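Order picking

Order picking is the part of warehouse work in which goods are taken out of storage in the amounts named on a customer order.
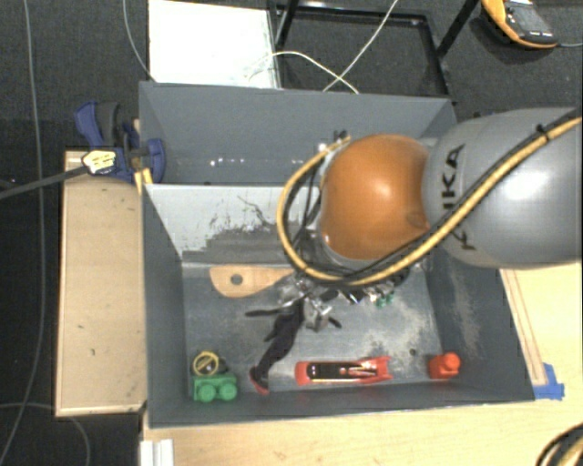
It comes after receiving and put-away and before packing and shipping. In most distribution warehouses it takes more working hours than any other activity, and the layout of the building is usually planned with it in mind.

Terms

A single product in a single size and color is called a stock keeping unit, or SKU. An order is made up of order lines, each naming one SKU and a quantity. The place where a SKU is held for picking is a pick face. Stock held elsewhere to refill the pick face is reserve stock, and moving it forward is replenishment. A trip through the storage area to fill one or more orders is a pick tour.

Units of handling

Picking is divided by the size of the unit removed. In pallet picking, a full pallet is taken with a forklift. In case picking, unopened cartons are taken from a pallet and stacked on another. In piece picking, also called each picking or broken-case picking, single items are taken from open cartons, drawers or bins. Piece picking has the highest labor cost per unit shipped and is the usual form in mail order, spare parts and pharmacy supply.

Methods

In discrete picking, one picker fills one order at a time. The method is easy to teach and leaves no sorting to be done afterward, but much of the tour is spent walking.

In batch picking, one picker collects the goods for several orders in a single tour. The orders are kept apart on the cart, or the goods are mixed and sorted at the end. Batching works best where orders are small and many of them share the same SKUs.

In zone picking, the storage area is split and each picker stays in one part of it. Orders may be passed from zone to zone in a tote, or all zones may pick at once and the parts be joined later. The zones must carry similar workloads or totes will queue at the slowest one.

Wave picking releases orders in groups timed to carrier departures. It can be used together with any of the methods above.

Routing

The path followed through the aisles is set by a rule or worked out for each tour. Under the S-shape rule, any aisle that holds a pick is walked from end to end. Under the return rule, the picker enters and leaves each aisle from the same side. The largest-gap rule leaves out the longest stretch of an aisle without a pick. Shortest-path routing gives less walking than any of these but may produce tours that look illogical to the picker, who may then depart from them.

Slotting

Slotting is the assignment of SKUs to pick faces. Fast-moving SKUs are normally placed near the packing area and between knee and shoulder height. Heavy goods are placed low and early in the route so that they form the base of the load. Items often ordered together may be stored side by side. Similar-looking items are better kept apart, as adjacent storage leads to mix-ups.

At the Ellbridge parts warehouse, which held over 4000 SKUs, a review by Anil Nair found that 364 of them made up most order lines. These were moved to 2 aisles next to packing. The remaining stock was left in place.

Instructions to the picker

Paper pick lists remain common in small warehouses. Handheld scanners show one line at a time and check the bar code of the location or item. Voice systems read out the location and take a spoken check digit in reply. Light systems mark the pick face with a lamp and a quantity display, and suit dense areas with high turnover.

Errors

Picking errors are classed as wrong item, wrong quantity, omission and damage. The error rate is normally stated per thousand order lines. Nazar Kushnir, in a training manual written for the Maltov depot, separates errors found at packing from those reported by customers, and recommends a weekly check of 400 lines drawn from all shifts.

See also

Cross-docking
Cycle counting
Inventory control
Packing station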